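May, bedroom bench, afternoon

Picking up the question of whether a bed can stand in for a table when we sort produce. I wrote last month that it couldn't. I still mostly think that, but I said I'd try it properly before complaining again, so these are the notes.

Setup: the pink plastic sheet spread straight over the duvet, nothing stiff underneath. Fruit loose on the sheet, vegetables on plates. The carrot gets the oval dish with the orange rim, the bok choy gets the round one with the dark blue rim. The plates come from the Fatum box, which the inventory still lists under the kitchen. Somebody should fix that. It will probably be me.

What I wanted to know:

- does the fruit stay where it's put
- does the sheet do anything useful besides keeping juice off the duvet
- is the Cerklow layout card worth following on a soft surface

On the last one I had my doubts going in. The card assumes a flat top and a gap of 40 mm between pieces. On a duvet, a gap is whatever the filling decides. 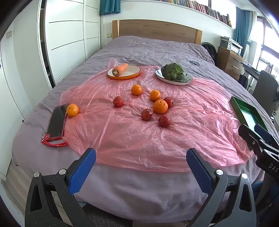

Kusari wrote back under the draft that I was being unfair to the sheet, that wrinkles are a feature if the fruit is round, and that a smooth sheet on a smooth table is where oranges end up on the floor. Fair point about tables. I don't buy the rest. A wrinkle holds an apple until something next to it gets pressed down, and then the wrinkle is somewhere else. If we want pockets we should use something with pockets in it, like the egg-crate foam left over from the Tomić order.

I'll give the sheet this much: it's easy to wipe and easy to see. Oranges and red apples both show up well against the pink. The old gray cloth was worse, and on the gray duvet it was worse still.

Things I wrote down during the session, in no order:

Whole apples are harder to keep still than oranges. I had expected the opposite. My guess is the orange skin drags a little on the plastic and the apple skin doesn't, but I haven't tested it and wouldn't repeat it to anyone as a result.

Weighed one orange from the bag before starting: 170 g on the kitchen scale. The next one I picked up was 96 g. So "one orange" on the layout card means nothing, and any note that says "the orange rolled" should say which orange. Mine from last month don't. I'm treating them as useless.

Leaning a knee on the mattress tilts everything toward the knee. Obvious, and it still spoiled the second try.

The plates behave better than I gave them credit for. A plate spreads the load and barely sinks. That makes me suspicious of the whole loose-fruit idea: if the vegetables are fine because they're on dishes, then put the fruit on dishes too and the bed question goes away. The reply to this last time was that dishes take up room. They do. So does a table.

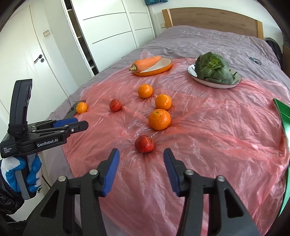 *Reading time: 3 min*

Second half, after a break. I wanted to see how long a reset takes, meaning everything off, sheet pulled flat, everything back on. I got 7 minutes the first time and didn't time the others carefully enough to write them down. Most of it went on the sheet. Pull it tight at one corner and it puckers at the opposite one, and clips don't hold on bedding this thick.

I'm also not convinced the arrangement matters as much as the card claims. Cerklow wants the dishes at the back and the round things forward. That's sensible for reaching, since the greens flop over anything placed behind them. Beyond that I tried swapping pieces around and noticed no difference I'd put my name to. If there is an effect, it's smaller than the effect of where I happened to be sitting.

Open items:

- Put a stiff board under the sheet and repeat. If that fixes it, then we have built a table on a bed and should admit it.
- Sort the oranges by weight first, or buy them from one bag.
- Ask for the foam back before it gets thrown out.
- Move the bok choy to the fridge right after. Last month's was limp by the evening and I ended up cooking it.
- Correct the inventory line for the Fatum plates.

Not changing the protocol page yet. One afternoon on one mattress isn't enough to change it in either direction, including mine. I've left the heading "bed as work surface" in place and put a question mark after it.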